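**Dresero hand grippers, pair**

For showing a robot a job by hand. Hold one in each hand, do the task, save the take. 2 grippers per box, left and right. 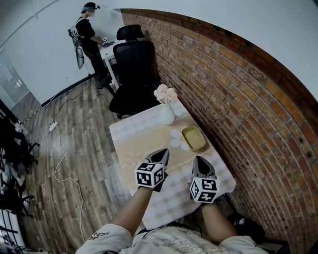 Charging takes 70 minutes from flat, lead included. Keep the marker cubes clean and facing outward, a smudged pattern spoils the take. Patterned tablecloth is fine, so is a vase of flowers at the back. Spare fingers sold seperately.

Hire or buy from Rondthorpe. Ask for Fiachra Mulligan, in til 7.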